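Des robots au poste de préparation : j'y suis allé voir

Publié le 9 juillet 2021

Je vous avais promis un petit mot sur ma visite chez Trurier, alors le voilà, avec un peu de retard (j'ai dû relire trois fois mes notes, j'écris comme un cochon quand je suis debout). Pour ceux qui ne suivent pas : Trurier prépare des lots de pièces pour des ateliers de montage, et la maison essaie depuis le printemps de confier une partie du travail à des bras robotisés. La question que je me pose ici depuis des mois, c'est toujours la même : est-ce que ces machines savent faire les petites corvées d'atelier, celles qu'on donne au dernier arrivé ? Prendre une carte, un moteur, un faisceau de fils, poser le tout dans un plateau, recommencer. Et à la maison, est-ce qu'on verra un jour la même chose pour le tiroir à couverts ?

Ma réponse après une matinée sur place : pas encore, mais j'ai été plus impressionné que prévu !

Commençons par les cartes électroniques. On se dit que c'est plat, que c'est rigide, que ça devrait être le plus facile. Sauf qu'il y a des condensateurs couchés qui dépassent, des petits connecteurs blancs un peu partout, des encoches sur les côtés, et qu'il faut bien choisir où poser les doigts. Moi, je l'attrape sans réfléchir, par la tranche. Une pince à deux doigts doit descendre au bon endroit, bien orientée, et ne rien écraser au passage. J'ai retenu mon souffle plus d'une fois.

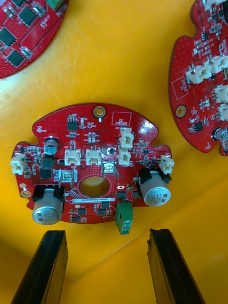
Lazaridis trouve que je m'emballe, et me l'a écrit dès que j'ai raconté la visite sur le forum : une carte rigide dans un bac bien éclairé, ça se fait depuis longtemps sur les lignes de montage, et il faudrait plutôt regarder ce qui se passe quand deux cartes se chevauchent, ou quand on change de modèle un lundi matin sans prévenir la machine. Selon ce message, tant qu'il faut quelqu'un à côté pour rattraper les ratés, on a déplacé le travail, et l'économie reste à démontrer.

Je prends la remarque, elle est juste. J'ai d'ailleurs posé la question sur place, et on m'a donné des chiffres sans trop se faire prier. Sur une campagne d'essai de 2 480 prises, 2 040 ont abouti du premier coup. Le reste, c'est des deuxièmes tentatives ou un coup de main humain. À vous de voir si le verre est à moitié plein – moi je le trouve bien rempli, mais je ne suis pas celui qui doit expédier les lots le soir.

Ce qui coince, ce sont les fils. Un moteur avec son fil qui traîne, passe encore, on vise le corps cylindrique et on espère que le voisin ne viendra pas avec. Mais les faisceaux ! Ça se tord, ça s'accroche, ça n'a jamais deux fois la même forme. Quand on en veut un, on risque d'en soulever deux.

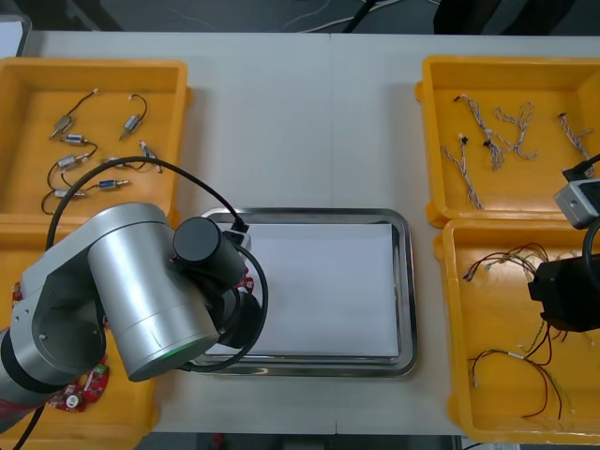 L'autre sujet, c'est la cadence. On m'a parlé d'un objectif de 60 lots à l'heure, et ce n'est pas pour demain. Une personne habituée va vite, elle prend une pièce de la main gauche pendant que la droite cherche déjà la suivante. Avec deux bras, il faut éviter qu'ils se gênent, donc on ralentit, donc on attend. J'ai eu le temps de boire mon café (très bon, merci).

Côté suite, Trurier prévoit une deuxième campagne en octobre, de presque 2 000 prises, cette fois seulement avec des faisceaux et des câbles. Le site de Pondholm doit s'y mettre aussi, avec des pièces différentes, ce qui me paraît plus intéressant que de refaire les mêmes gestes au même endroit. J'ai demandé à y assister, on m'a dit « on verra », je relancerai après l'été.

Quant au tiroir à couverts, je continue de le ranger moi-même. Si quelqu'un parmi vous a vu tourner l'installation de Ceka, je veux bien un petit compte rendu dans les commentaires, surtout sur la façon dont ils s'y prennent avec les câbles souples.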